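How I Put Away the Puffer Jackets for Summer

Posted 05/07/2020 by Najwa Nassar

Every April I swear I'm going to deal with the winter coats, and every year they're still hogging the hall closet when it's hot enough for sandals. So if you're late too, welcome! Puffy jackets are my least favorite thing to store (they slide off everything and take up the space of three normal coats), but I've finally settled on a way that works in our tiny apartment.

First, empty the pockets. All of them, including the little inside one. I found a bus ticket, two hair ties and a lip balm that had seen better days. Then close every zipper before you wash. I run mine on cold with a gentle detergent and dry them on low with a couple of clean tennis balls, checking now and then for clumps in the filling. Read the care label first, please — some jackets really don't want to go in a machine.

If yours has fur trim, see whether it comes off. If it doesn't, keep it away from high heat and fluff it with your fingers once it's dry.

When everything is completely dry (I leave mine out overnight to be sure), clear off the bed and work there. The floor is fine too, but my back prefers the bed.

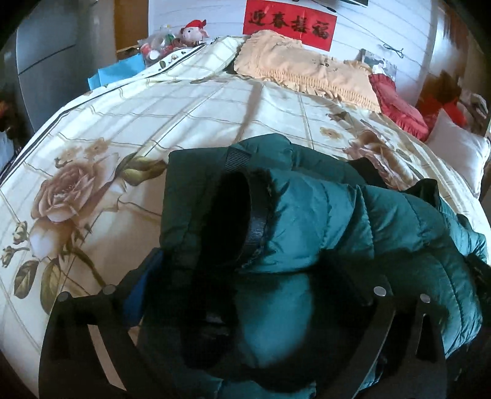 Dark green puffer on the bed, all shine and black fur trim.

Now for the folding. Lay the jacket face down, smooth out the sleeves and fold them across the back. Bring each side in toward the middle, then roll slowly from the hem up, pressing the air out with your forearms as you go. Don't squash it flat! You want a soft roll that can still spring back in the fall.

I tuck each roll into an old cotton pillowcase and fold the open end under. Vacuum bags save more room, sure, but I used them one year and my coat came out looking like a pancake, so I quit. The pillowcases go on the top shelf with the heaviest one at the bottom of the pile, and I pin a scrap of paper on each so I'm not unrolling the whole lot in November looking for mine.

Print this page | E-mail to a friend

Related
Washing Wool Hats Without Shrinking Them
Where to Keep Boots in a Small Hallway
Folding a Fitted Sheet, Sort Of
My 20-Minute Closet Reset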